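The Imhof Center for Memory and Learning has completed its review of how local schools teach the history of forced displacement. Over the next several posts we set out the main findings and what will change in the coming school year. (1/13)

The review began with a simple request from teachers. Many told us they were expected to cover deportation, exile and resettlement in a single class period, often at the end of a unit, with little time left for questions. (2/13)

Our education team, led by Poonam Malhotra, read lesson plans from middle and high schools across the district and met with department heads. A written survey went to teachers of history, English and civics. We received 775 replies, and we thank everyone who took the time to respond. (3/13)

Most teachers said they felt confident explaining dates and places. Far fewer felt prepared to teach with personal testimony. Several wrote that they had stopped using recorded interviews altogether after students became upset and there was no plan in place for what to do next. (4/13)

We take that concern seriously. Testimony asks a great deal of young listeners. The Center's new guidance recommends short excerpts, a clear introduction to the speaker, and time set aside at the end of class for students to write or sit quietly before they move on to the next subject. (5/13)

The guidance also advises against role-play. Students should not be asked to imagine themselves as refugees packing a suitcase, or as officials deciding who may cross a border. Exercises of this kind are still found in older workbooks. Schools that own these workbooks may exchange them through our lending library. (6/13) 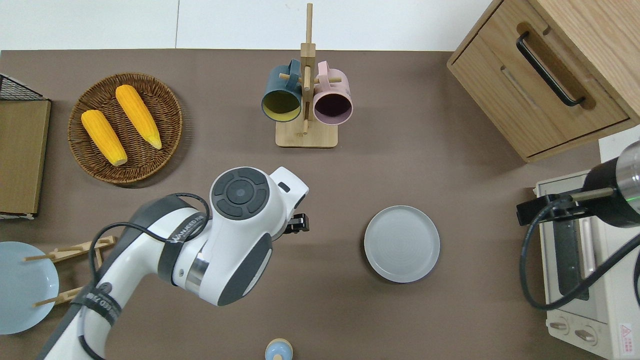 In place of role-play, we are offering a set of document lessons drawn from the Akis Collection. The collection holds up to 900 letters, permits, school reports and ration books donated by families who arrived in the region as displaced persons. Orestis Vasilakis has selected the items and written the background notes. (7/13)

Each lesson is built on one document. Students are asked who wrote it, who was meant to read it, and what the writer may have chosen to leave out. Translations are printed beside the original text. Where a translator was unsure of a word, the notes say so, and teachers are encouraged to discuss the uncertainty with the class. (8/13)

The first 6 lessons are suitable for grade 7 and above. Two further lessons deal with family separation and are recommended for high school only. Teachers who wish to use them with younger students are asked to speak with our staff beforehand. (9/13)

A number of replies raised the question of students whose own families have recently been displaced. Ratih Sumampouw, who directs our family programs, has prepared a separate note on this subject. Its central recommendation is that no student be called on to speak about a personal or family experience, even when the student has done so willingly in the past. (10/13)

The note further asks schools to write to parents before a unit begins. A sample letter is available in several languages. Parents who have concerns about a particular lesson should be given the chance to read the materials in full and to meet with the classroom teacher. (11/13)

Training for teachers will open in June at the Prarnano Building. Sessions are led by Myrto Panagiotou and Lefteris Rallis and run for one full day, with a shorter evening session for school librarians. There is no charge, and the Sisen Fund will cover the cost of substitute teachers for public schools in the district. Places are assigned in the order in which requests are received. (12/13)

The full report, the lesson set and the family note may be requested from the education office by any school, library or parent group. Printed copies will be mailed to department heads who took part in the survey. Comments on the draft guidance remain welcome and should reach the office by 5 p.m. on Friday. (13/13)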